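Progress Report: Orchard Water and Soil Moisture Project, Second Reporting Period
Prepared by Nayeli Chávez for the Pristov Fund

1. Work completed

The second period covered the main irrigation season. All four orchard blocks at the Caletti site are now on drip line, and the two older blocks no longer use the overhead sprinklers. The sprinkler risers were left standing in the north block so that they can be returned to service in a frost. Their removal was in the original plan and has been struck from it at the grower's request.

The drip conversion used 1,844 meters of lateral line, against 1,369 meters in the approved budget. The difference comes from the decision to run two laterals per row in the south block, where the soil is sandy and a single line left a dry strip on the downhill side of the trunks. The additional line was paid for out of the trenching allowance. Trenching cost less than planned, as the existing main could be reused as far as the pump house.

Soil moisture probes were installed by Drillix at three depths in each block. Installation was completed in May. The probes in the east block had to be pulled and reset after the first month because the holes had been drilled oversize and the backfill settled away from the sensor body. Readings from that block before the reset have been excluded from all results below. Drillix did the second installation without charge.

2. Results

Applied water in the north block was lower in each month of the season than in the same month of the baseline year. The reduction was largest in June and smallest in August, when a long dry spell kept the valves open overnight. The south block showed no reduction in applied water. It did show a more even moisture profile, with the middle probe staying inside the target range for most of the season. We consider the south block result provisional until a second season is available.

Fruit size was measured at harvest on a sample of 800 fruit, drawn equally from the four blocks. Average diameter in the north and west blocks did not differ from the baseline by more than the error of the calipers. The east block was slightly smaller. Crop load in the east block was also heavier than in the baseline year, and the two effects cannot be separated with the data in hand.

Skin color at picking was recorded on a four-step scale. The scale was adequate for the red varieties and poor for the green plums, which change very little on the outside before they soften. Pressure testing will replace the color score for the green plums next season. The tester has been ordered.
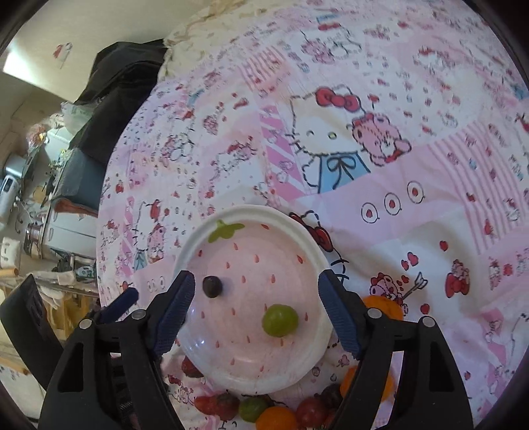 Elvia Ventura commented on the draft of this section that the pressure test should be done on both shoulders of the fruit and the two values averaged, and that a single reading on the sun side would make the drip blocks look riper than they are. She also asked that the time of picking be recorded, as fruit picked after 2 p.m. tests softer. Both changes have been made to the sampling sheet.

3. Equipment and maintenance

The Tsuchiya controller has run since April with one fault. A power cut in July cleared the schedule for the west block, which then received no water for two days. The controller's backup battery was found to be discharged and was replaced. A paper copy of the schedule is now kept inside the cabinet door.

Filters at the pump house were flushed weekly. Pressure loss across the sand filter rose toward the end of the season, and the media will be changed over the winter. Emitter checks found 693 emitters below the rated flow, most of them at the far ends of the south block laterals. Acid flushing restored a majority. The remainder will be replaced before the valves are opened in spring.

4. Budget

Spending is within the approved total. The line item for drip materials is over, and trenching is under by nearly the same amount. No change to the total is requested. We do ask for approval to carry the unspent travel allowance into the next period, where it would pay for two visits to the soil laboratory.

5. Work planned for the next period

The south block laterals will be refitted with pressure-compensating emitters. Probe calibration will be repeated in all blocks using core samples, beginning with the east block. The baseline figures will be recalculated with the corrected pump meter factor, which was received too late for this report and is expected to raise the baseline slightly. Any table in the first report that used the earlier factor will be reissued.

One item remains open. The well permit is up for renewal next year and the renewal form asks for monthly meter readings, which the site has only kept by season. Monthly readings began in June. The permit office has been asked whether a partial record will be accepted, and a reply is pending.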